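Pelville Snack Cupboard Group, minutes, June 2003

Taken down by me, Gyu-bin Ji, in my own handwriting first and typed up after, so blame me for the spelling. Apologies were read out and I forgot to write down whose. Sorry, whoever you are!

Last meeting's minutes were passed once we fixed the bit where I'd put Villisik down as the tea supplier. It's Baláž for tea and Villisik for the biscuits (I will get this right one day).

Money. We have $1,460 in the tin and the account put together, which is more than I expected after the kettle. Zuvberg sent their bill for the clear bins and we agreed to pay it straight away. The rest stays put until November, when the big order goes in.

Bins. This took up most of the evening. The old cardboard boxes are going, and I for one won't miss them, you had to tip the whole lot out to find anything. Clear bins mean you can see what flavour you're getting before you put your hand in. Ramen gets its own bins, soy sauce flavour kept apart from the other kinds, and they can live on the wooden table until the shelf is up. I said I'd like labels too, and was told I always want labels, fair enough.
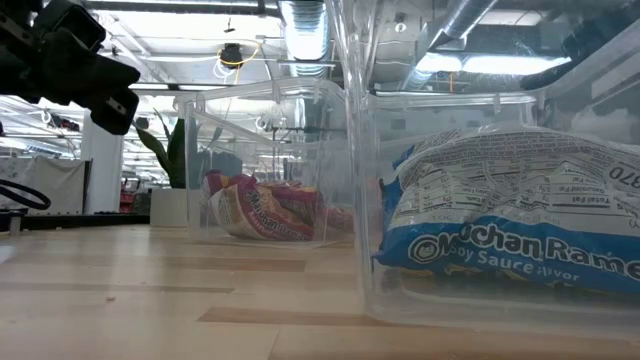
Oľga Ďurica thought labels were a waste of tape if the walls are see-through, and asked could we please talk about the packets instead, as two big ones in a bin is plenty and after that people start squashing the noodles to get the lid down. She'd sooner have crumbs in the biscuits than in her soup. There was a fair bit of agreement on that, so: no cramming. I'm allowed labels on the lids only, which I'm counting as a win.

Small snacks. The shallow containers are for the little packets, chips and that sort of thing, and they go toward the front where kids can reach. Someone wondered about one big tub for the lot, but we tried that last year and the good ones were always at the bottom. We're keeping the shallow ones. The plant stays on the table as well, at the back, and whoever has the cupboard key that week waters it (a splash, not a bath, please).
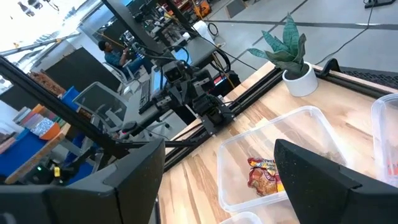 Also on the snacks, no opened packets go back in, even with a peg on. Finish it or take it home.

Price list. Noodles stay the same. Small packets stay the same too, though we had 3 people for putting them up and 2 of those changed their minds over the tea break.

To do:
Me: lid labels, pay Zuvberg
Oľga: ring Baláž about the tea, find the missing scoop

Any other business. The cupboard door still sticks. Lift and then pull.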